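README — Wischzelle Plirnix, Tisch 2
Stand: 8. Mai 2020
Gepflegt von Jasmina Delić, Werkstatt Heseck. Vertretung: Wanpen Rattanakul.

Zweck dieser Datei

In dieser Datei steht, wie die Zelle Plirnix eingerichtet, gereinigt und nach einer Störung wieder in Betrieb genommen wird. Sie liegt im selben Verzeichnis wie die Aufnahmen, damit man beides zusammen findet. Wer nur mit den Daten arbeitet, kann gleich zum Abschnitt »Aufnahmen« gehen. Wer die Zelle anfasst, liest bitte alles.

Deutsch ist nicht meine erste Sprache. Wenn ein Satz unklar ist, bitte mir schreiben, ich korrigiere ihn dann.

Aufbau

Die Zelle besteht aus dem Tisch, dem Arm mit Greifer, der festen Kamera und dem Steuerschrank. Der Arm ist auf einer eigenen Säule montiert und berührt den Tisch nicht. Das war früher anders, und jedes Anstoßen an den Tisch hat damals die Kalibrierung verschoben. Die Säule ist im Boden verschraubt. Die Schrauben werden im November bei der großen Wartung nachgezogen, sonst nicht.

Die Kamera hängt an einem Halter von Matić. Der Halter hat zwei Klemmschrauben, und beide müssen fest sein, bevor man kalibriert. Die obere Schraube löst sich leichter als die untere. Ich habe auf beide einen Strich mit Lackstift gemacht. Wenn die Striche nicht mehr in einer Linie stehen, hat sich etwas gedreht.

Einschalten

Zuerst den Hauptschalter am Schrank, dann warten, bis die grüne Lampe ruhig leuchtet. Danach den Not-Halt entriegeln und quittieren. Erst jetzt den Rechner starten. In der umgekehrten Reihenfolge findet der Rechner die Steuerung nicht, und man muss alles wieder ausschalten.

Die Referenzfahrt läuft mit leerem Greifer. Der Arm fährt dabei weit nach links aus, also keinen Stuhl und keine Tasche dort abstellen.

Nach 15 Minuten Warmlauf ist der Arm bereit. Wer vorher aufnimmt, bekommt kleine Abweichungen in der Höhe, und der Greifer drückt den Lappen dann zu stark oder zu schwach auf.

Kalibrierung

Kalibriert wird nach jedem Umbau, nach jedem Zusammenstoß und nach jedem Wechsel der Greiferbacken. Die Platte mit dem Muster liegt in der flachen Schublade. Bitte nur am Rand anfassen. Das Programm meldet am Ende einen Restfehler. Ist die Zeile gelb, einmal wiederholen. Ist sie rot, zuerst die Striche am Kamerahalter prüfen.

Die Werte werden automatisch gespeichert, aber die alte Datei wird überschrieben. Ich kopiere sie deshalb vorher in den Ordner »alt« — das kostet wenig Zeit und hat uns in Milludton schon einmal gerettet.

Greifer

Die Backen haben einen Belag aus Silikon. Kaffee zieht mit der Zeit unter die Kante, und dann löst sich der Belag. Darum die Backen am Ende des Tages mit lauwarmem Wasser abwischen und trocknen. Keinen Alkohol verwenden, er macht den Belag hart. Ersatzbeläge sind im Schrank, zweites Fach.

Wenn der Greifer beim Schließen ruckelt, ist meistens der Schlauch geknickt. Er muss in einem weiten Bogen liegen.

Aufnahmen

Der Datensatz enthält 200 Durchläufe zur Aufgabe »Verschütteten Kaffee aufwischen«. Zu jedem Durchlauf gehören das Video der festen Kamera, die Gelenkwerte und ein kurzes Protokoll. Die Startlage wird von Hand gelegt: Becher auf der Seite, Kaffee vor der Öffnung, gefalteter Lappen rechts mit etwas Abstand. Der Arm wartet dabei außerhalb des Bildes. 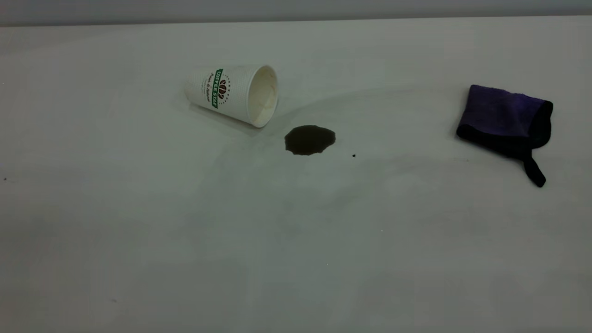 Die genaue Lage der Gegenstände darf von Durchlauf zu Durchlauf wechseln. Der Lappen soll aber gefaltet bleiben, sonst fasst der Greifer nur eine Schicht und zieht ihn auseinander. Beim Einrichten bitte auch auf alte Flecken achten und sie im Protokoll notieren, wenn sie nicht weggehen.

Nach jedem Durchlauf den Arm in Parkstellung fahren und den Tisch vollständig trocknen. Erst dann den nächsten Kaffee ausgießen.

Bekannte Probleme

Bei manchen Durchläufen fehlt die letzte Zeile im Protokoll. Die Gelenkwerte sind trotzdem vollständig. Wanpen hat ein kleines Skript geschrieben, das diese Fälle auflistet, es liegt im Ordner »werkzeuge«.

Die Zeitstempel von Kamera und Steuerung laufen langsam auseinander, wenn der Rechner über Nacht an bleibt. Bitte abends ausschalten und vor der ersten Aufnahme die Uhren abgleichen.

Der Not-Halt am Tisch klemmt ein wenig beim Entriegeln. Er löst sicher aus, das prüfen wir jede Woche — ein neuer Taster ist bestellt.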